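### 4.2 Open day at the Pirihi site

The second round of observations took place in September, when the Pirihi site was opened to visitors for an afternoon. Visitors came in two groups and stood behind a rope beside the sorting cell. Declan Kingi ran the cell and answered questions. Vsevolod Kovalchuk kept the notes used in this section. In all, 38 visitors agreed to fill in a short form before leaving.

The task was the same as in the Ernov trials: white plastic blocks had to be handled between the conveyor and the bins (Figure 8). The control software was Stuneo, with the settings left as they were at Ernov. Visitors were free to ask for a pause at any point.

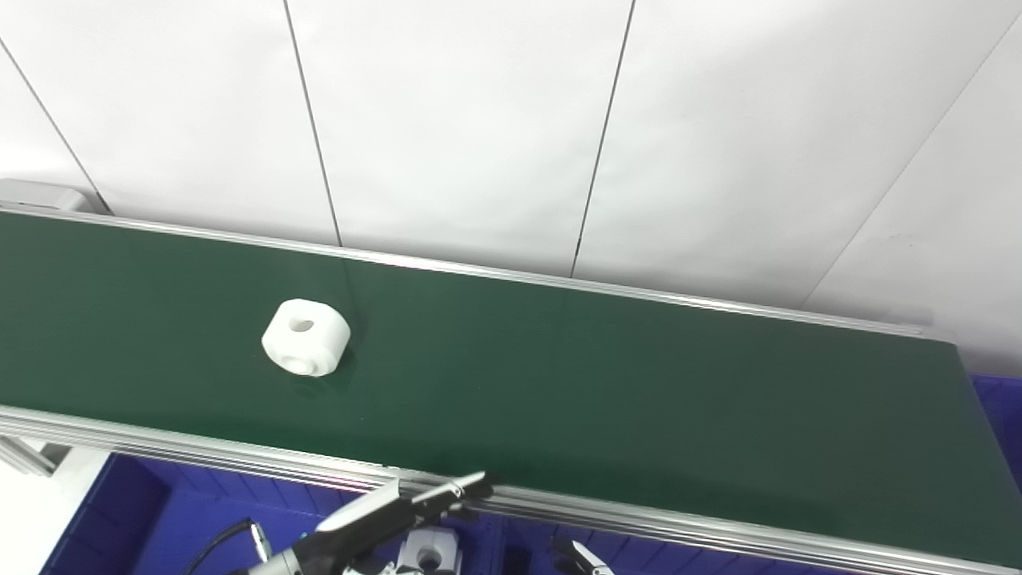 **Figure 8.** Work at the conveyor, with a white block on the green belt and blue bins below.

More than half of the forms mentioned speed. Most of these visitors had expected the arms to move faster, and several asked whether they had been slowed down for the public. They had not. The hole in the top face of the block also drew questions, mainly on whether the gripper needed it to get a hold.

Comments on safety were fewer than at Bretville, where there was no rope and people stood closer. We return to this difference in Section 5.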